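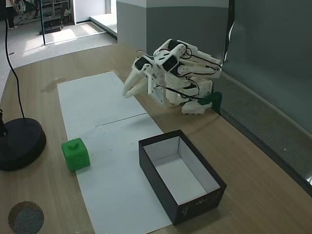
Junport library to keep longer evening hours through winter

2019-03-06

Junport's public library will stay open until 9 pm on two evenings a week from next month, after councillors agreed to carry on with a trial that was due to finish at the end of March.

The later closing time began in November and was meant to give shift workers and high school students somewhere to go after dinner. Council staff had expected a handful of people on most nights. The branch recorded roughly 900 evening visits over the trial, and the study tables at the back of the building were often full by seven.

Branch manager Naomi Shirima told Monday night's regulars the news herself before it went up on the noticeboard.

"People had been asking since January whether they should make other plans," she said. "A lot of them come straight from work and they need to know where they stand."

The extra hours will cost the council the wages of two staff on each late shift, plus heating and lighting. The money will come from the existing library budget. To help pay for it, the branch will open at 10 am on Saturdays, an hour later than it does now.

That change was the only part of the plan to draw much argument. Councillor Bram Van Acker voted for the longer evenings but said the Saturday start would be hard on parents who bring small children in before sport.

"The first hour on a Saturday is a busy one for families," he said. "I'd like us to look at it again once we have some numbers from the winter."

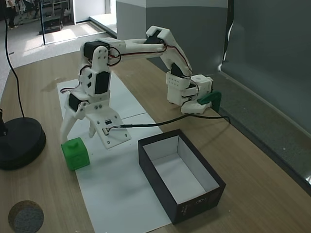
The children's story session, now held at 9.15 am on Saturdays, will move to 10.30 am. Families who are already signed up keep their places and do not need to book again.

Wycliffe Temba drives a delivery van between Junport and Jesside and has used the late hours to study for a bookkeeping certificate. He said the kitchen table at home was no good for it.

"I've got three kids and a television," he said. "At the library I can get through a chapter in a night. At home it takes me the week."

The Jesside branch, which shares its catalogue and most of its staff roster with Junport, will not get longer hours for now. A petition with 39 signatures asking for one late night there was handed to the council in February. Staff have been asked to report back on what it would cost, including security for the car park — the lights on the Purkent Street side have been out since before Christmas.

Muthoni Mushi organised the petition with her sister Rehema. She said the bus between the two towns stops too early for anyone in Jesside to make real use of the Junport evenings.

"The last one back leaves at twenty past seven," she said. "You'd get there, sit down and have to pack up again. We're glad it's going ahead in Junport, but it doesn't do much for us." 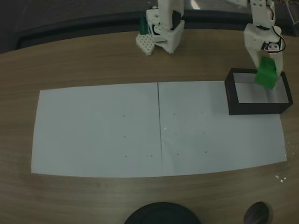

Rehema Mushi said they would keep collecting names at the Jesside bakery until the staff report comes out. Signatures from people under 16 will be listed separately, at the council's request.

Returns can still be left in the after-hours chute at both branches. The computers at Junport will be switched off 15 minutes before closing, as they are during the day, and printing will need to be paid for before then. The meeting room can be booked on late nights by calling the front desk.

The longer hours will run until the end of August, when councillors will decide whether to make them permanent. Comments can be left in the box at either branch or sent to the council by post.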